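Section 8: Putting the printer on your home network

Voltska owners' guide, revised 20 April 2022 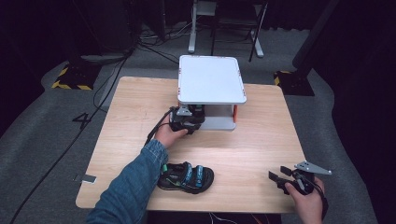
The box says the Voltska sets itself up in 2 minutes. It might, if your router is new and you live alone. Allow half an hour and keep your wireless password to hand.

1. Plug the printer in and wait for the light to stop blinking. The leaflet by Rallis says it turns green. On most units we have tried it stays white - carry on either way.

2. On the printer's panel, open Settings, then Network, then Find. Pick your network from the list.

3. Type the password. Capitals count. The panel will say "Connected" even if the password is wrong, so don't take its word for it.

4. Print the network page (hold the Info button down). If the line marked Address is blank, go back to step 2.

5. On your computer, add the printer by that address. The "Find my printer" button is supposed to do this for you. Stavros Karamanlidis, who checked these steps, got it to work on two computers out of eight.

Note: If you are asked for a port, enter 3193. Older copies of this guide left the number out.

Note: The Estlow app is optional, whatever the screen tells you. It adds ink reminders, which come well before the ink runs low in our view.

Caution: Do not switch the printer off during an update. The progress bar sticks near the end and can sit there for some time. Leave it.

Caution: A factory reset wipes the address book as well as the network settings. Copy out any fax numbers first.

The update promised for June is meant to mend the fault in step 3. Myrto Vlachopoulos at the Mullitz help desk keeps the list of known faults, and will send it on request. Until you have seen the update work, print the network page every time.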